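Setting up your first save and bringing your old squad across

Right, you've got Drirkley installed and you're staring at the title screen with that lovely harbour music going. Before you hit New Campaign, spend five minutes with me here. I lost a whole February's worth of progress by skipping this bit, and I'd hate for you to do the same!

You'll need the game patched to version 5 or later, and your old Swanepoel save if you have one (don't worry if you haven't, just skip to step 4).

1. From the title screen, open Options, then Save Data. Pick a slot. There are 7 of them, and the first one belongs to the autosave, so leave that alone.

2. Choose Import Veteran Data. The game looks for a finished Swanepoel save on the same console. If it finds one, you'll see your old commander's name and your final score. Mine says 1,966, and yes, I'm still cross about the missing points, as you need 2,000 for the gold banner.

3. Tick the people you want to bring over. You can carry five at most. They come in at level one, but they keep their nicknames and their friendships with each other, so it's well worth picking pairs who already get on.

Caution: importing overwrites whatever is in the slot you picked. It asks you once, in quite small writing, and then it's gone.
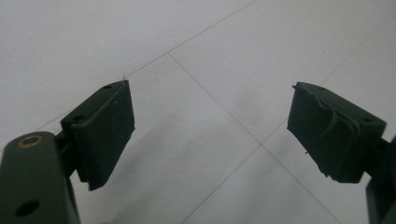

4. Now choose your difficulty. I'd go for Marshal if you played the first game and Recruit if you didn't. You can drop down at any camp between missions, but you can't go back up without starting again.

5. Set the battle camera to Free and turn Auto End Turn off. Please do this one! With it on, your turn finishes the moment your last action point is spent, even if you still wanted to swap your scout's kit.

6. Pick your home port. Prirnano gives you cheaper repairs and Plika gives you an extra medic from the second chapter. I always go with Plika, but Matúš Pešek, who beat me to the ending by a mile, swears by Prirnano.

7. Save by hand into your chosen slot, go back to the title screen and load it. If your squad list shows up with the right names, you're ready to play.

Note: if Import Veteran Data is greyed out, your old save probably stops before the credits. Load it in Swanepoel, finish the last mission again, sit through the credits (all of them, sorry) and save when it asks. Catinca Coman wrote in to say hers only showed up after a full restart of the console, so try that too.

Note: cloud saves don't count for the import. Download the file first, then go back to step 2.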